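Notes from the second-floor lab
7 December 2024

So the robot has been with us for two weeks now, and people from the other floors keep stopping me at the coffee machine to ask how it's going. Pretty well, thanks! The arm went in over at Druteo first, and when they moved to the Skomomport building it was our turn to get one (plus a very long training binder).

What it does for us is the dull part of the Darau orders: same volume, same plates, over and over. On my old schedule I'd do 200 transfers before lunch and then go home with a thumb that didn't want to open a jar. Last week the arm ran 289 in one shift while I caught up on paperwork I'd been dodging since summer.
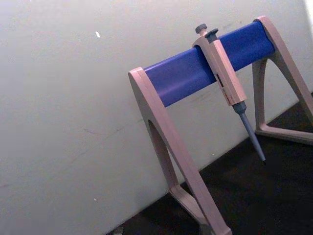

I still pipette by hand, by the way. Small jobs, anything sticky, anything where the client changes their mind halfway through. Setting up a run takes me a good while, so if you've got a handful of samples, just bring them over and I'll do them the old way. The arm can pick up a hand pipette from a stand too, which is handy on a crowded bench, but please put yours back facing the same way every time or it stops and beeps at me.

The part I didn't expect is how much of my day is now checking. I read logs, I weigh test volumes, I argue with the scheduling screen. Some of us like that and some of us miss just getting into a rhythm with the radio on, and I go back and forth myself. We did ask whether hours would be cut, and the answer we got was no, with the Khalaf project taking up the slack starting in December.

Training slots for the early shift are still open. Sign up on the sheet by the cold room door, and bring your own pen because ours keeps walking off.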